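Went to the open afternoon at the Drelora lab in Usness. I write about warehouse work, so I get invited to a lot of these and believe maybe a third of what I hear. Notes as I go through them.

Format was the usual. Coffee, a talk, a demo, then a long stretch where you can stand near the people who did the work and ask them things. The last part is why I still go.

The talk was by Bjarke Vestergaard, who runs the software side. Slide one said the home robot is "closer than you think." I have been sitting through that slide for a good while now and I think it's the same distance off.

His pitch: they train the arm in simulation first, in made-up rooms full of made-up stuff, and then move what it learned over to a real arm. The product is called Estance. It's a training package, so what you buy is software and a license. Bring your own arm.

Number of different rooms it has practiced in: 193. That got a murmur. I asked how many of those were laid out by hand and how many were the same few rooms with the furniture shuffled and the walls repainted. Answer: "a mix." I asked what mix. He said he'd get back to me.

The demo ran on a big screen. No real arm that afternoon, which the invitation did not mention. I read it again on the way home to be sure. It says "see Estance at work."

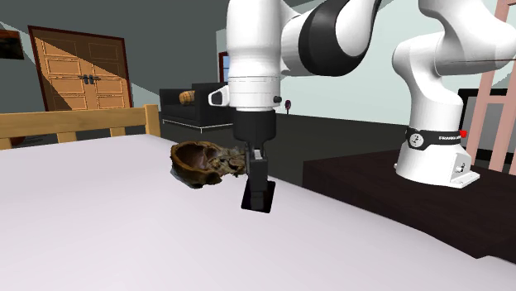
My main gripe with simulated demos is that the mess is always somebody's choice. Real kitchens and stockrooms have crumbs, tape, wet spots, a bag with the handle folded under. The table in this one is smooth and plain from end to end, and the flat black thing under the gripper is about as clear a target as you could ask for, dark on pale. The lump next to it that looks like part of a skull is the only item I'd call awkward, and I'd have paid to see them go for that one instead.

I did ask. The task list for the day had the flat object on it and nothing with holes or a thick rim. Fine, it's their demo. But then don't tell the room it handles "anything you'd find at home."

Success rate on the slide: very high, in simulation. Success rate on a real arm: "encouraging." If you've got a number, show the number. If you haven't got one, say so and I'll respect you more.

Now the good part. Unnur Arnardóttir, who does the testing, stayed at the back for 2 hours and answered everything straight. She told me light and shadow still throw it off. She told me thin flat things are harder than they look, real or simulated – getting a fingertip under an edge is a pain.

She also said they do 14 tries per object before they write anything down, and that the failures get logged the same way as the wins. I asked if I could see the failures. She said yes, in October, once they're cleaned up. I've put a reminder on my phone.

Someone from Bundgaard was there too, asking about packing lines. Three questions, all of them about speed. No one on stage had an answer for how long a single pick takes outside the simulator. If I were buying, I'd have left at that point.

To be fair to them, training this way makes sense. Nothing gets broken and you can run it all night. I just don't think a screen full of neat rooms tells you much about a Tuesday shift with the wrong boxes.

Where I've landed: decent research, oversold. I'd go back to see it with a real arm, a real table and objects the visitors bring in a bag. I suggested that to Bjarke. He laughed, then wrote it down.

Will post again when I get the failure log. If I get the failure log.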